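La cinta en el suelo: un año de automatización en la planta de Plondow

Cómo una empresa de mobiliario contract ha repartido el trabajo entre sus montadores y las máquinas, y qué tareas han aparecido por el camino
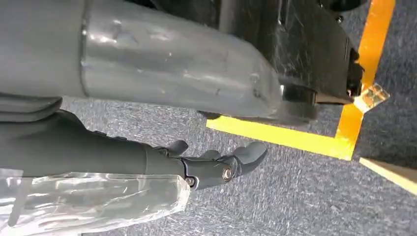 Una celda sin vallas

La nave de Plondow en Cisneros monta mesas y tabiques bajos para oficinas. En diciembre, la dirección reservó parte de la sala de muestras, la única zona enmoquetada del edificio, para ensayar el trabajo con robots antes de trasladarlo a la línea. La posición de referencia se marca en la moqueta con cinta adhesiva amarilla, en ángulo recto. Los brazos se protegen con plástico transparente y las manos, de dedos articulados, quedan al descubierto.

El sistema de control es de Ustero y la integración corrió a cargo de Plenditz, que desplazó a un ingeniero, Svend Hedegaard, durante 11 semanas. Su encargo inicial se limitaba a la manipulación de tableros: recoger, orientar y entregar. El atornillado y la inspección final siguieron en manos de la plantilla.

«El agarre se resolvió pronto. Lo que consumió tiempo fue la repetibilidad de la posición de partida», explica Hedegaard. «Una desviación pequeña en la base se convierte en una desviación grande en la punta de los dedos.»

Quién pone la cinta

La responsabilidad de las marcas recayó en Guadalupe Ledesma, montadora con 14 años de antigüedad. Su jornada empieza ahora con una comprobación de las esquinas, la sustitución de los tramos despegados y una anotación en el registro del turno. La tarea no figuraba en su categoría profesional. Tras dos reuniones con la empresa se incorporó a una nueva, la de preparadora de celda, con un complemento mensual de 80 euros.

Ledesma valora el cambio con reservas. Carga menos peso y al final del turno nota menos la espalda. También pasa más tiempo de pie, esperando a que termine un ciclo. «Antes el ritmo lo llevaba yo. Si un tablero venía mal, lo apartaba y seguía. Ahora tengo que parar, validar y rearmar - y eso queda apuntado con mi nombre.»

El registro es el punto de fricción más citado por la plantilla. Cada parada genera una entrada con hora, causa y operario. Fulgencio Jaramillo, delegado de personal, pidió que el último campo se eliminara de los informes que recibe la dirección. La empresa aceptó sustituirlo por un código de turno y conserva el nombre únicamente en los partes de seguridad.

Formación y reparto

De los 66 empleados de la nave, ninguno ha sido despedido a raíz del proyecto, aunque dos contratos temporales no se renovaron. La jefa de producción, Jovita Huerta, atribuye la decisión a la caída de pedidos de otoño. Jaramillo no comparte esa lectura y ha solicitado los datos de carga por sección.

La formación consta de tres módulos: parada y rearme, preparación de la zona y diagnóstico básico. Los dos primeros son obligatorios para el personal de montaje. El tercero es voluntario y se imparte fuera de horario, con compensación en descanso. Yolotzin Huerta, técnica de mantenimiento, lo completó en primavera y atiende desde entonces las incidencias de primer nivel: holguras en las articulaciones, tornillería, estado de las fundas.

El traslado a la línea plantea otro problema. El suelo de producción es de hormigón pulido, con polvo de corte, y la cinta adhesiva se levanta con el paso de las carretillas. Plenditz propone referencias metálicas empotradas. Ledesma prefiere pintura, que puede repasarse sin llamar a un contratista. La prueba comparativa ocupará dos puestos de la sección de tabiques, y el procedimiento de comprobación diaria se mantendrá en ambos hasta que termine.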